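Discard rules for handheld demonstrations, second pass

14 June 2026

I have rewritten our rules for throwing out demonstrations, and I am putting them here so I can stop pasting them into messages. They apply to the shelf-stocking set for the Drirnero project. The folding set still runs under the old rules until Edit Katona finishes relabeling it.

The set stands at 1,142 episodes before filtering. The first policy we trained on it reached well and released badly. It would bring the item to the shelf, stop short, open, and close again on nothing. I spent two evenings on the training code before looking at the data, in which 108 episodes had the same double release in them. The operators had been told to "make sure it's placed." Some of them made sure by grabbing it again.

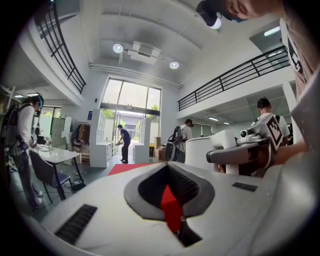
Pose tracking was the other half of the cleanup. Each episode gets a camera trajectory, and the trajectory has to hold from first contact to release or the episode is no use for training. Two hands means two trajectories in a common coordinate system, and small errors between them show up as a policy that misses handovers. The square checker marker on top of the gripper gives us a fixed pattern to find in another camera's view, so I now log every stretch where it is seen and compare the relative pose there against what the two trajectories say. If they disagree by more than the threshold, the episode goes to a review folder. I don't correct it by hand. I tried that with the Wanik recordings and introduced a bias I never fully removed.

The rules as they stand:

Drop the episode if tracking is lost between first contact and release. Loss before first contact is fine if it recovers, and the front gets trimmed.

Drop it if the gripper reopens within a second of release at the same spot. A regrasp in the middle of a carry stays in. We want those.

Drop it if the operator pauses for more than 4 seconds with an item in the grip. Short pauses stay.

Keep failed grasps followed by a successful retry, tagged as such. Whether they go into training is decided per run.

Keep episodes with other people moving in the background. I used to drop these. Trained with and without them, the policy without them was worse in any room with foot traffic.

Calibration is checked at the start of a session and again after any drop or hard knock. The width reading of the fingers drifts less than I expected. The clock offset between left and right drifts more, and the Kaneko sync script only corrects it at startup. Restart the script after a battery change. Edit found that one.

Still open: how to split by operator. At present the validation set is drawn at random over episodes, so the same person's habits sit on both sides of the split and the loss looks better than it should. I would like to hold out 2 operators entirely. That costs a good part of the left-handed data, and I haven't settled on a way around it. The Lorarska set has the same problem in a worse form, and I won't get to it before September.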